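Ticket : pinces et bacs, budget d'août
Ouvert par Orla Quinlan, statut : en attente

Coucou Jolene, je reviens sur le devis Krawczyk ! Ils comptent 970 € la paire de doigts, alors que Cellomia reste à 959 (port compris, j'ai vérifié). Côté travail, on en est là, sachets plastique et bac blanc :

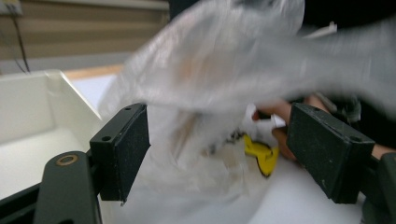
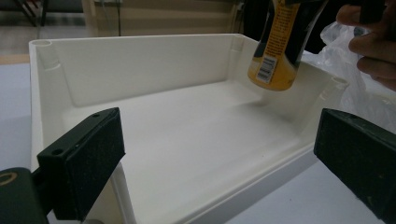

Du coup je prendrais une paire de rechange tout de suite, et les mousses à part, par lot de 18. Par contre Cellomia annonce presque 52 jours de délai… Tu peux voir avec Huia Baxter si ça passe avant lundi ? Je laisse le ticket ouvert.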